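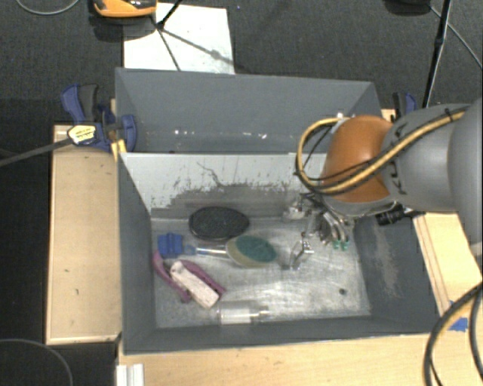 Gray bin, divider coating worn along the lower part. Front compartment floor scuffed.

January, 14:20

Second pass on the member survey for the Camitia regional chamber. Export from Graltik has 1,290 rows. After removing duplicates and entries with no membership number, 689 remain. Verena wants the economic development questions (Q4 to Q9) tabulated by county before the board drafts its legislative priorities.

Duplicate rule: same membership number, keep the latest submission. Tudur keyed the paper forms separately and they carry no timestamp, so where a paper form and a web form collide I kept the web form. 43 collisions. List saved as collisions_v2 in the shared folder.

Q6 (lodging tax) is a problem. The paper version asks for support "at the current rate" and the web version leaves that phrase out. Not merging them. Two columns in the output, paper and web, with the wording printed over each.

County codes: 6 records use the old code for the northern district. Recoded by hand against the member directory — Bianca checked them.

Weighting: none for now. Jonas suggested weighting by employee count, but that field is blank for too many of the small retailers. Dues tier might serve instead. Ask Ambros if the tier table from Oberholzer matches what the office bills from.

15:50. Tables for Q4, Q5 and Q7 done. Row totals agree with the cleaned file. Q8 is free text and needs a coding sheet, Bianca to draft.

Open: Q9 allows multiple answers, so percentages go over 100. Add a footnote before it goes to Verena.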